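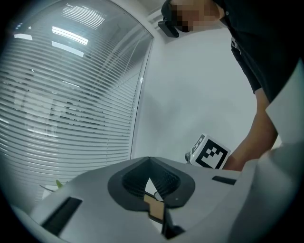
Lenetti hand-held gripper

The Lenetti is a hand-held, two-fingered gripper used to record manipulation tasks without a robot arm. It was developed by Boutros, a maker of laboratory tools, and is normally supplied in pairs. The operator holds one unit in each hand and carries out the task directly. The recorded hand paths are later replayed on an arm through the Arnix controller.

Construction

The housing is light grey, with a pair of padded fingers at the front. A white cube carrying black-and-white fiducial markers is used to find the position and angle of the unit in space. Each unit has a wide-angle camera, whose lens gives a strongly curved view with black corners. A complete unit weighs 343 grams. The fingers open to 92 millimetres and are returned by a spring.

Comparison trials

The first version was compared with an older parallel gripper at the Plududier test site. The report, dated 12 July 2018, covered 165 recordings of simple table tasks, such as picking up, turning and setting down light household objects. Tracking was judged by how often the marker pose was lost for longer than 5 frames. Most losses occurred when the operator's forearm passed between the cube and the overhead camera, or when the two units were brought close together.
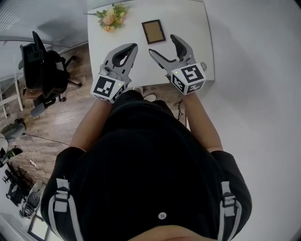

Two hand-held grippers over a white table, one nearly closed and the other open.

A second round in August compared two finger shapes. Curved fingers held rounded objects more securely than straight ones, but were slower to pick up thin, flat items lying on the table. The report advised keeping the curved shape and adding a softer pad at the tip.

Limitations

The unit has no force sensor, so grip strength is not recorded. Strong ceiling lights can wash out the marker faces, and the camera exposure must be set by hand before each session. Replay on the Arnix controller also needs a separate calibration for each arm.

See also

Arnix controller
Fiducial marker
Parallel gripper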